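3.2 Pliage et rangement du linge

Tâche retenue après discussion avec Hoxha : plier un torchon, le poser dans le panier. Jusqu'à 40 essais par pièce.
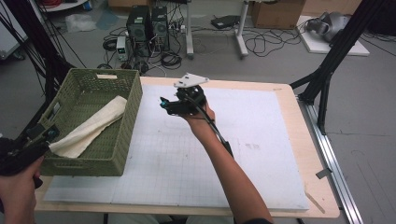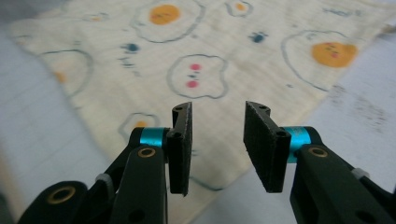

Figure 3. Linge couleur crème sur le poste de pliage.

Le pli en trois tient mal sur les tissus légers - bords qui glissent, coins a reprendre. Consigne Prundus gardée telle quelle : un seul pli, puis dépôt à plat. Les essais du samedi sont analysé à part (section 4).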